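January 2021, Skistmont

Counter and tea storage, continued from the December notes.

Started at the left end and worked right. The toaster oven stays where it is. The gap behind it was left alone, as it is needed for heat. Towel to be taken off the top before anyone uses the oven. I have written this down twice now and will put a label on the door if it comes up again.

The small wooden cabinet is to hold paper goods and sachets only. I measured the drawer at 50 mm of usable depth, less than I had assumed when I bought it from Bekeck. Anything standing upright catches on the cabinet body when the drawer is pushed in. Flat packets clear it. The knob is on the right of the drawer face and was tightened a quarter turn in the morning. 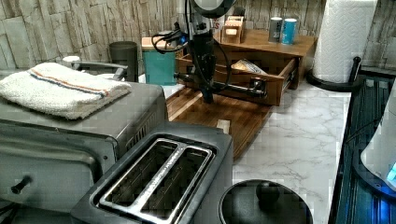 Drawer partway open, packet lying on the diagonal. Two cans on top.

Cans on the cabinet top are acceptable for now. The surface is flat and the load is small. Longer term they should go to the lower shelf with the rest, and the top kept for things used daily.

The cutting board stays in front of the cabinet. I tried it against the wall for a week in December and it slid down every time the kettle was moved. Flat on the counter it takes up more area, but it does not move.

Second part of the job was the bamboo. Adeel Rizvi returned the long box he borrowed, so all the bamboo pieces could be compared on the counter together. The long box is too large for the cupboard over the sink by 11 mm. The shallower tray fits with room to spare. The tea box fits either way round, but the lid side has to face out or the packets cannot be reached.

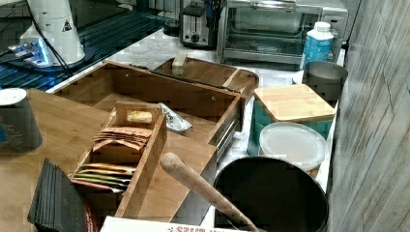 Photo: R. Hayat

Tea packets were fanned in the middle compartment of the tea box. Fanned, they can be lifted singly. Stacked square, two or three come up at once and the rest have to be pushed back down. The foil packet in the long box has no assigned place. Left it there pending a decision on whether foil goes with tea or with the dry goods.

Weighed the dry goods on the Stesoler scale while the counter was in disorder anyway. Rice came to 805 g in its jar, tare not deducted. Entered in the book.

Rizwan Hayat's opinion, given over lunch, is that the cabinet drawer should be for snacks and the tea box should stand on top of the cabinet. I objected that the tea box would then be next to the cans and the top would be full. He accepted the point on area but not on snacks. 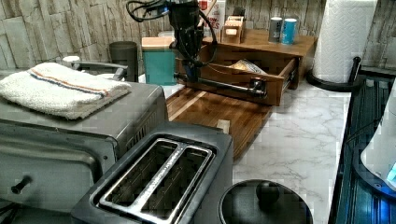
Drawer and its slide rail, with the teal canister further along the wall.

Slide rail checked along its length. Some drag in the last 6 mm of travel, going in. Wiped with a dry cloth, no change. Will try a little wax on it before ordering a replacement from Bekeck, whose postage costs more than the part.

Still open: foil packet, lower shelf for cans, wax. Counter wiped down at nine.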